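Can an adjunct teach a graduate emergency management course without a master's degree?

Posted in: Continuing Education, Faculty and Staff

Ravinder Simard
Member, 94 posts

Hello everyone. I worked many years in civil protection, first in Wirberg and later for a company called Gukia, where I was responsible for evacuation plans of industrial sites. In January I was invited to teach one evening course at Després College, in the certificate program for emergency planning. It went well, I think, and the students gave good evaluations.

Now the program director asks if I want to teach the same subject next year at the graduate level. My problem is that I have a bachelor's degree and many professional certificates, but I do not have a master's. The director told me "we can probably work with your experience," but the human resources office sent me a form where the highest degree is a required field, and below it is written that graduate instructors must hold a degree one level above the students.
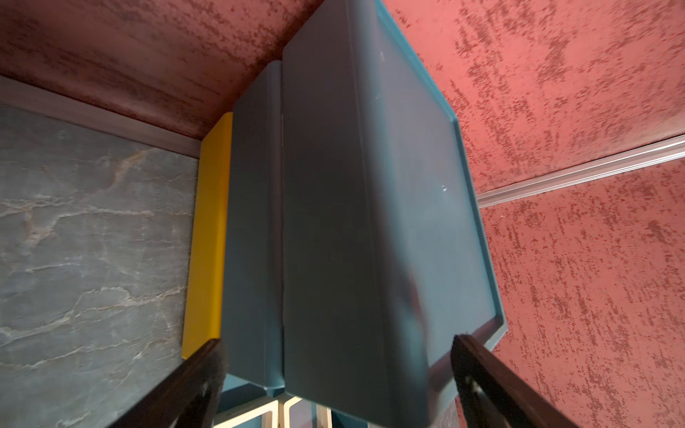 Tray held between two gripper fingers

My questions are these. Is the rule on the form a law, or only a policy of the school? Who decides about the exception? And should I prepare the course already, or wait until I have a paper in my hand? I have written to HR two times and received only the automatic reply.

Tyson Chisholm
Member, 1007 posts

Welcome, Ravinder. I am also not from here originally and I needed some time to understand how this works, so I will try to explain it slowly.

In most cases it is a policy of the school. The school writes it so that it will agree with what its accreditor expects, and accreditors usually allow some instructors to be qualified by experience. The words to look for in the faculty handbook are "tested experience," "equivalent qualifications" or "professionally qualified." If you find one of these, there is normally a procedure after it.

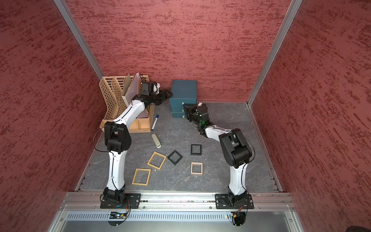

Reading time for this answer: 2 min

The person who starts the procedure is your program director or the department chair. HR only keeps the file. For this reason I would stop writing to HR and ask the director one clear thing: "Will you submit the equivalency request for me, and what documents do you need?" When I did this, they asked me for a full CV with months and years, copies of certificates, two letters from former supervisors, and one page where I connected each topic of the course with something I had done in my work. The last one took me the longest time, and I believe it helped the most. Do not write only job titles there. Write which plan you made, for what kind of site, and what your part in it was.

Please also ask if the approval is for one course or for the whole subject area. Mine was for one course, and when they changed the course number I had to send everything again.

About preparing: I would make the outline and the reading list, and not more. Keep the slides for after the contract.

cakier_mom
New member, 2 posts

My brother in law had the same thing at a school in Cakier and they said no, so don't count on it. He teaches the undergrad section now and likes it fine. Maybe get the masters? Some places give a tuition discount if you already teach there.

Ravinder Simard
Member, 94 posts

Thank you both. I found "tested experience" in the handbook, in the chapter about appointments, and the director agreed to submit the request. I have started the page with the topics. The tuition discount is also a good idea, I did not know it exists. I will ask if it applies for part-time teachers.

Thread viewed 1478 times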